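Week 4 notes, Household & Small Business Waste (evening section)
June 26, 2023

Typed up fast from the board, sorry for gaps. Reading for next time is at the bottom. Sorting worksheet due first class in July.

## 1. Where we left off

- Waste stream = everything leaving a building, whatever bin it goes in
- Diversion = share that does NOT go to landfill or burner
- Contamination = wrong stuff in the right bin, OR right stuff in bad shape (greasy, full, bagged)

People mix up the last two on the quiz every year. Diversion is measured at the building. Contamination gets measured at the sorting plant. You can have a great diversion number on paper and half of it gets tossed down the line.

## 2. Single stream vs. source separated

**Single stream**: one cart, plant does the sorting.
- easy for the household, more people take part
- glass breaks, gets into the paper
- costs more at the plant

**Source separated**: paper here, metal there, glass somewhere else.
- cleaner bales, better price
- more containers, more floor space, more signs
- people give up if it's a long walk to the right bin

**Dual stream**: fiber in one, containers in the other. Middle option. A lot of towns went from dual to single and a few are going back.

Boltine is our running case. Town went single stream, collection got cheaper, then the buyer started turning down paper loads. Glass grit in the paper. They pulled glass out and set up drop-off spots. Keep this one in mind for the short essay, you'll need both sides of it: what the town saved on trucks and what it lost on paper.

## 3. Materials, quick run through

### Paper and cardboard
- Fiber gets shorter every time it's repulped. Can't go round forever.
- Water is the big enemy. Wet cardboard weighs more, molds, jams the baler.
- Pizza boxes: depends on the town. Tear off the clean lid if not sure.
- Receipts: leave out, most are coated.
- Shredded paper falls through the screens. Some places take it in a closed paper bag.

### Glass
- Can be melted again and again w/out losing quality
- Heavy, so hauling eats the profit. Distance to the furnace matters more than almost anything.
- Color sorting. Clear is worth most.
- Oven dishes and window glass melt at a different temp. Keep out of the bottle glass!! One baking dish can spoil a batch.

### Steel
- Magnet pulls it. Easiest thing in the plant to sort.
- Soup cans, pet food cans, most jar lids
- Lids: drop inside the can and pinch the top so it doesn't slice anybody

### Aluminum
- Not magnetic. Plant uses an eddy current separator (spinning magnets make a current in the metal, metal jumps off the belt). You don't need the physics for the test, do need the name.
- Remelting takes far less energy than making it from ore. This is the reason cans carry most of the money in a mixed cart.
- Foil ok if balled up, small flat bits get lost
- Cans with food or drink left in them: drain first. Sticky cans draw wasps, and nobody wants to empty that bin.

### Plastics
- The number in the triangle is the resin type. It is not a promise that anyone will take it.
- 1 and 2 have steady buyers. 5 is getting better. 3 and 6 mostly trash.
- Film and bags wrap around the shafts at the plant. Crews have to stop the line and cut them off by hand. Store drop-off only.
- Caps: on or off? Ask the hauler. The answer has changed over the years, so old posters are often wrong.

## 4. To crush or not to crush

We spent way too long on this in class but it does come up.

Crushing helps when
- you're storing metal at home and taking it in yourself
- you get paid by weight
- space is tight (apartment, break room)

Crushing hurts when
- you're in a deposit state and the machine has to read the barcode
- the cart goes to a single stream plant. Flat cans act like paper, ride along with the paper, end up in the wrong bale
- they get crushed lengthwise into a hockey puck. Sorters have a harder time with those

So: rule depends on where the can is going. Deposit machine = leave whole. Scrap yard by weight = crush all you want. Curbside single stream = leave whole unless told otherwise.

Exam likes this one. Give the rule AND the destination. A bare "crush them" gets no points.

## 5. Bins in the building

The part people skip. Most contamination in a small office comes from bin placement and signs.

1. **Pair them.** Trash next to recycling, always. A lone recycling bin turns into a trash can by Wednesday.
2. **Shape of the opening.** Round hole for cans and bottles, slot for paper.
3. **Signs at eye level**, pictures of the real items used in that room. Not the generic hauler poster.
4. **No liners in the recycling** if the hauler says no bags. Tell the cleaning crew too. They are usually the ones adding the liners and no one told them.
5. **See-through where you can.** Clear or frosted tubs let people see what belongs in there before they toss.

Gelitz office audit (handout from week 2): 12 desks, 3 shared bins. Desk-side trash cans were taken away, shared bins were paired up. People grumbled for two weeks then stopped. Contamination dropped, but so did total volume. We argued over why. Best guess from the group was that people started carrying cups and bottles back home. Which doesn't show up in the building's numbers at all. Go back to the definition of diversion in section 1 and think about what that does to it.

Chornovol is the opposite case. A print shop with a very clean paper stream already (offcuts, one grade, all dry). Adding a mixed bin there made things worse bc staff started putting offcuts in the mixed one, it was closer to the cutter. Price per bale went down.

Lesson from the two togther: look at what's there before adding a bin.

## 6. Doing a small audit yourself

For the project. Kitchen, break room, dorm floor, whatever you can get permission for.

- Pick a normal stretch, not a holiday or move-out
- Tarp or old table, gloves, scale, tubs
- Weigh each full bag before opening
- Sort into 9 categories from the worksheet. Don't make up your own, we have to be able to compare
- Weigh the empty tub first and subtract it (tare). Last term a whole group forgot and their numbers were useless
- Write down weight AND how full the tub is. Light stuff like cans and foam takes up lots of room for very little weight
- Wash up. Obvious but still

Tubs: the clear plastic storage kind work fine. Same size if possible. Mark the tare on masking tape on the side.
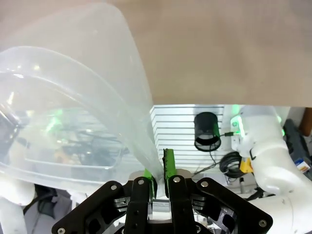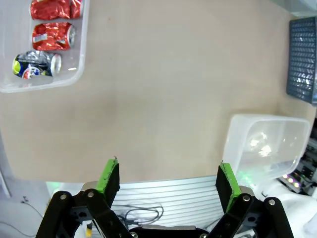
Data sheet columns: date, bag number, category, gross, tare, net, percent full, notes. The notes column is where the good stuff ends up, so use it. "Liquid in bottles" or "all from one lunch order" tells me more than a third decimal place.

Worked example off the board. Bag total came to 114 ounces net. Sorted tubs added up to 3 ounces less. Ok? Yes, that's fine. Some liquid drains off, some gets stuck to the tarp. If the sorted total is MORE than the bag total, somebody forgot a tare or counted a tub twice. Go back and reweigh.

Percent by category = net for that category divided by sorted total. NOT by bag total. Either one would be defensible but we all have to use the same one.

## 7. Terms for the quiz

- bale
- tare
- residue (what the plant throws out after sorting)
- wishcycling (tossing it in and hoping)
- eddy current separator
- closed loop vs. downcycling. Can to can = closed loop. Bottle to carpet = downcycling, carpet mostly doesn't get recycled again
- tipping fee
- extended producer responsibility. Only did the one line definition: maker pays toward end of life. More next week

## 8. For next time

- Read the Flulo packet, first half. It's on reusable cup programs. Skip the appendix
- Come with one question on the return rate section, written down, I will collect them
- Worksheet: all 9 categories filled in even if the answer is zero. Blank is not zero!
- Pick your audit site and get the ok in writing. Email is fine
- Groups of 3 max

Room change is still not settled, check the door. Scales have to be signed out at the front desk, bring ID, and return them with the batteries in plese.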